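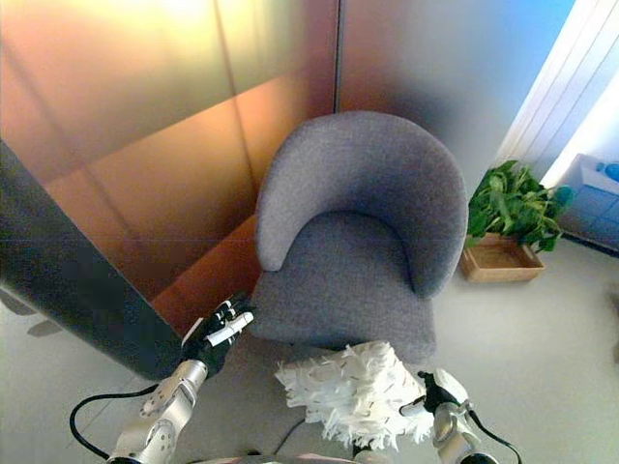 Notebook: working rules for dusting near soft furniture
5/21/25, Phúc Lã

Grey armchair in the corner by the copper wall, duster in the right hand, left hand kept open near the seat. Notes on what we hold to from now on.

Cables first. One loops off the left forearm, one off the right, and another lies on the floor between the arms. Hòa Dương wants the floor one taped down before the base moves at all. Agreed. Walk the line by eye, then tape.

Speed cap stays at the low setting whenever a hand is within 30 cm of upholstery. The Jistance profile has this as default but it drops back after a restart, so check it each time and initial the sheet.

Left hand does not lean on the seat. If it needs support, stop and re-plan.

Feather end only on fabric. The handle counts as a hard tool under the Ollar sheet (2012 issue, section 6, still the one we use).

Plant by the wall: treat planter and leaves as one keep-out box. Don't trim the box to reach the chair side.

Two people present, one on the stop button and doing nothing else.

Open: reflections on the copper panels. Ask Tivberg whether their depth filter note covers metal walls. Hòa to write to them before the end of May.

Contact: Jin workshop desk | © Jin | Back to top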